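We're looking for people who tidy up (badly is fine)

Household Chores Study at Plultent
Posted July 18, 2018 by Zinash Tefera

Hi! I'm Zinash, and I run the chores study at Plultent. I need 15 people who have a home, make a mess in it, and would be willing to come and clear up a mess of ours while we watch. You don't need to know a single thing about robots. In fact if you build them for a living I'm going to have to say no, sorry, and you can skip down to the paid position at the bottom, which may suit you better.

Let me back up. My group has spent a good long while on a question my mother asks me every time I visit: can the machines do the housework yet? The short answer I give her is no. The long answer is that some of them can do some of it, on a table, with the right objects, if you're patient. Picking up a can and standing it somewhere else is fine most of the time. Clearing a kitchen after dinner is another planet. A person at the sink is deciding a hundred things at once (is that glass chipped, does this lid go with that box, is the cheese worth saving) and mostly couldn't tell you they decided anything.

So that's what I want from you, the deciding. We've written down 304 small chores so far, from "put the balls in the bin" to "sort the drawer nobody wants to open," and for a lot of them we have only our own guesses about how ordinary people go about it. Akosua Opoku, who wrote most of the list, puts cups away by size. I put them away by whichever one I'm holding. We can't both be the standard.

What you'd be doing

You come in for 2 sessions, on different days, whichever days suit you. In the first one you get a table with household things on it and a card telling you how it ought to end up - "everything you'd drink from on the left," that sort of thing - and you do it the way you'd do it at home. We film your hands and the table, not your face. Then you do it again with one hand. Then you do it with a pair of kitchen tongs, which people either love or can't stand, and which gives you a very fair idea of what life is like for a gripper.

In the second session you watch our arms try some of the same chores and you tell us what bugs you. I mean it, complain away! Too slow, wrong order, why did it put that there, I'd never leave a cup that close to the edge. You'll have a sheet to mark up, and Chaltu Zeleke will sit with you and write down whatever you say out loud. You stay on the desk side of the table the whole time, and someone from our team has a stop button within reach. You won't be asked to touch or run anything.

What you get

$200 in total, paid at the end of your second session. If you come to the first and can't make the second, you get half. Parking is free behind the building and there's coffee, plus tea if you bring your own tea, because ours is awful.

Who can come

Anyone 18 or over who does at least some of the chores where they live. I'd really like a mix: people who cook for six, people who live alone, left-handers (we have hardly any), people with arthritis or a weak grip, people who've cleaned hotel rooms or stocked shelves for a living. If you've worked a store floor, please say so when you write. We have a second set of chores that came out of visits to the Briterholm stores, all facing and restocking, and you'd be perfect for it.

You'll need to be able to sit or stand at a table for an hour with breaks. Tell me if you need a different chair or table height and I'll set it up.

A fair question I get a lot

People ask whether they're helping to put somebody out of work. I don't want to wave that away, so I'll tell you what I see. The arms we have are bolted down. They do well when the objects are ones they've met before and the table is laid out the way they like it, with the paper down and the squares taped off. 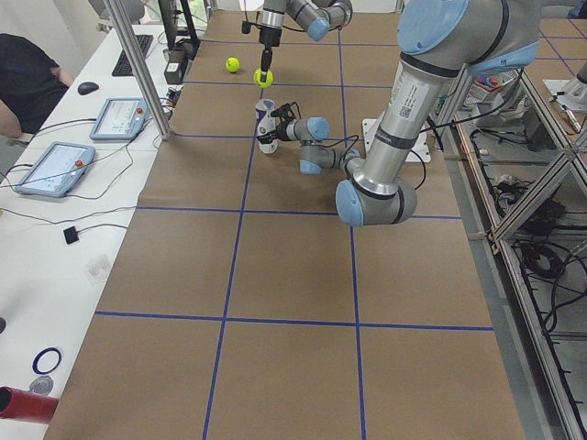
Move that same can to a wet counter with a dish towel half over it and I wouldn't put money on them. The shop chores are a bit closer than the home ones, I think, because shelves are at least supposed to look the same every day. I'd guess that some lifting and restocking will be shared with machines well before anyone has one folding fitted sheets. But that's a guess, and Wumpini Aidoo at the next desk would give you a gloomier one. Ask us both when you come in - we argue about it at lunch anyway.

Also open: one paid position

We're hiring a study assistant for the sessions, part time, starting in September. You'd greet people, lay out the tables from the cards, keep the object shelves in order and label video afterward. The labeling is the biggest part of the job and it's slow going, so please only apply if you can stand watching the same cup get picked up over and over. You'd be using our labeling tool, Clestero, which has its moods, and Mekdes Tamiru will train you on it in your first week. No degree needed. Being nice to nervous strangers is needed. Experience in child care, retail or front desk work counts for a lot with me.

How to get in touch

Write to me at the Plultent front desk, Gumede Building, with "Chores" on the envelope, or stop by and fill out the one-page form. For the study, tell me which chores you do at home, which hand you use, and which times of day are good. For the job, send a page about yourself and the name of one person I can call. I read all of it myself, so it may take me a little while to answer.

If you're not sure whether you qualify, send the form in anyway and I'll let you know.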